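The cable clips are the whole job

06/07/2023

I have been sold a lot of "zero maintenance" in my life. The water softener was zero maintenance. The gutters were zero maintenance. So when the Josturine people told me their two-arm cell would look after itself once it was clamped down, I wrote the date in my notebook and waited.

It took 11 days. The left arm started dropping out halfway through a reach, then came back as if nothing had happened. The log gave me error 528, and the manual says 528 means "communication event." Thanks! The support page on the Dalter forum says to reinstall the software, which is what every support page says about everything. I reinstalled it. I got 528 again before lunch.

What I should have done first was look at the cable. Each arm has one running down the outside from the gripper, and it has to have enough slack for the wrist to turn all the way over without pulling on the plug. Too little and you get my problem. Too much and the loop swings into whatever you are trying to pick up. The setup guide covers this in one sentence on page 78, after a lot of pages about licensing.

So in March I took every clip off and started again. You park the arm, power it down, turn the wrist by hand to its worst position, and set the top loop from there. Then you clip your way down toward the base, leaving a little give at each bend. It's dull work and I did it 2 times, having clipped the first arm in the wrong position like an idiot.
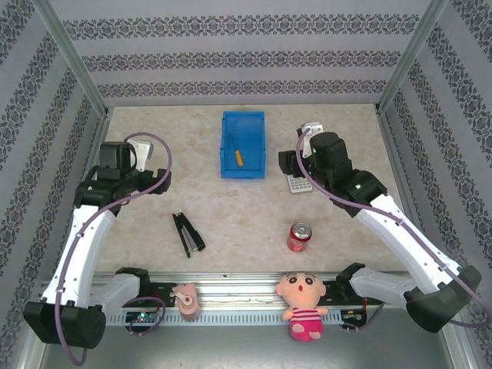
Both arms over the floor, purple cables looped high and clipped down the white links.

I check three things now before I start a run. The clamps on the front rail get a tug, and if one moves at all, I don't trust anything the arm did the day before. The clips get a look. The gripper fingers get wiped, and I open and close them with nothing in between before they go near a stapler or a soda can.

A reader sent me a link to the Bouazza self-calibrating mount, which claims to make all this unnecessary. Maybe. It costs more than my first car, and the demo video cuts away every time the arm gets near the end of its reach. I'd like to see one after a few months of being bumped into by people carrying coffee.

The error has stayed away so far. I'm not calling it fixed — I have seen it hide before — and I still can't rule out the plug itself. I've ordered a spare cable from Bokia. They said it would ship in March, too, and it's still listed as "processing."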